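House rules for a robot that picks up litter

We have been working on the bedroom routine at Ellcombe since May, and Mererid Prosser asked me to write down the rules we now go by. They started as notes on the back of a checklist. Some of them are dull but I would keep all of them.

The first is about what counts as rubbish. Anything on the carpet may be picked up if it matches the litter list, which means wrappers, paper bags and drinks bottles. Anything on a bed, a sofa or a nightstand is left alone, even if it is plainly a sweet wrapper. Guests put things down on furniture and expect to find them there later. Soledad Godoy wanted an exception for empty bottles and we argued over it for most of an afternoon. There is no exception.

The second is one item at a time. Ballo, our planning software, will happily try for two things if they lie close together, and we have switched that off. The arm that holds the item goes over the middle of the bin before the fingers open, and the other arm stays by the rim in case the bin shifts.
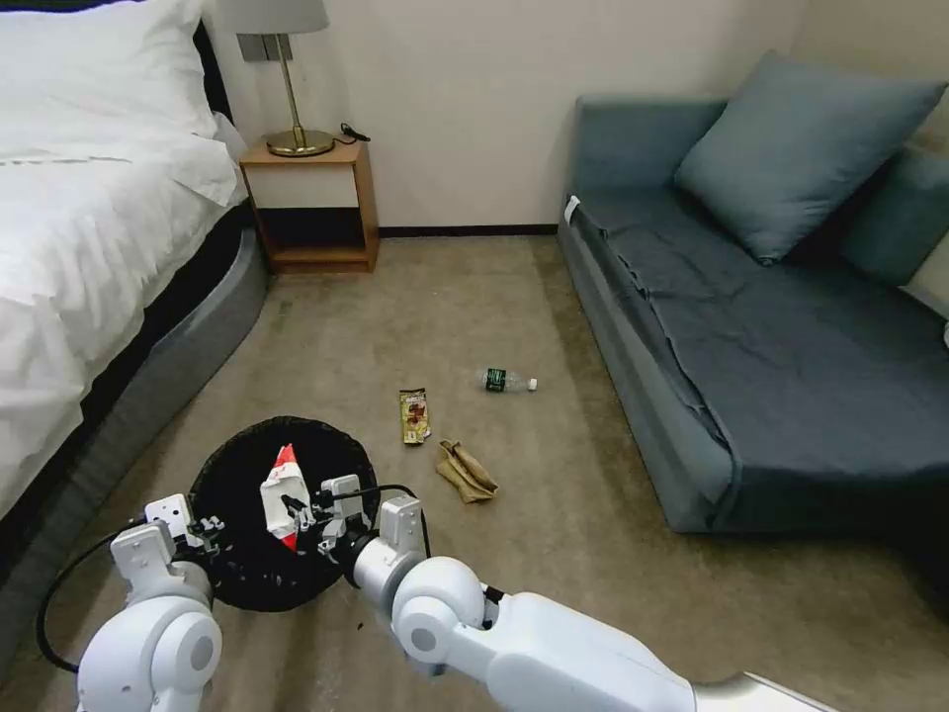
Cables and small bits

Check cable slack before every run, with both arms at full reach. We had 76 stopped runs in our first log and more than half were a cable catching on something. Haf Bowen now signs for this check and initials the sheet.

Crumbs and specks are not the robot's job. It is not to pinch at the carpet. Leave them for the vacuum.

If an item is dropped, the robot may try again up to 3 times. After that it stops and calls a person. Zulkifli Manurung set the figure at 4 to begin with, but the fourth go hardly ever worked and it scuffed the floor.

Nothing is tipped out or sorted in the room. Bottles go in with everything else and are separated downstairs. I know Benedita Peixoto disagrees with this one and we will look at it again when the Ifans trial is done.

Recent posts
Labelling the bins at Ifans
Rana gripper pads: when to change them
Who may press the stop button
What we write in the run log

This site uses cookies to remember your settings. Accept | Manage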